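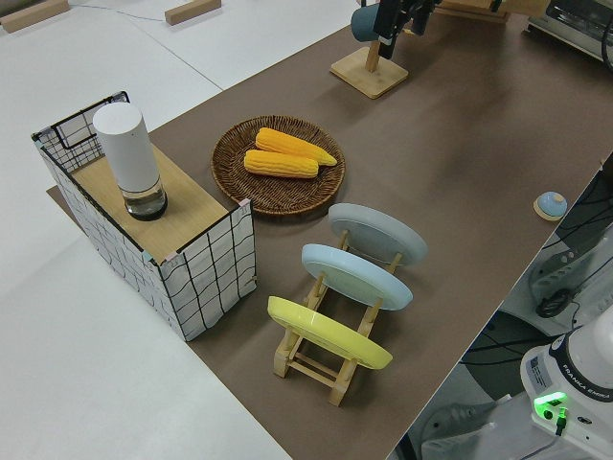
A plate rack is a draining board with pretensions, one reader objected after the first version of this entry, adding that a folded tea towel does the same work and goes in the wash afterwards.

Reference > Kitchen > Storage and Draining > Plate rack

Mar 28, 2023 | By Gomgate Household Reference

A plate rack, or dish rack, is an open frame that holds plates upright, either to drain after washing or to keep them ready for use. Wooden racks commonly have slats and crossbars, with the plates leaning back a little between them, as the grey, blue and yellow ones do in the rack shown. Wire and plastic types are also common.

The usual claim is that standing plates dry faster than stacked ones. This is fair as far as it goes, as air reaches both faces. Claims beyond this deserve more care. The maker Puson has described its racks as "self-airing", a term that seems to mean only that they have gaps. Wunda's catalogue gives its largest model room for 10 plates, but the figure assumes flat plates of one size. Owners with deep-rimmed plates tend to report fewer.

Wood is often said to be naturally clean. The evidence offered is thin, and a rack left standing in water will darken at the feet whatever it is made of. Makers advise oiling; how many owners do it is unknown. The Magnusson pattern, sold with 2 loose runners – easily lost – was meant to lift the frame clear of the worktop. Later versions fixed them in place.

As storage, the rack has a weaker case. Plates kept in the open gather dust and cooking grease, and a rack beside the hob gathers more of both. Its supporters reply that plates in daily use are never there long enough for this to matter, which may be true of the front ones.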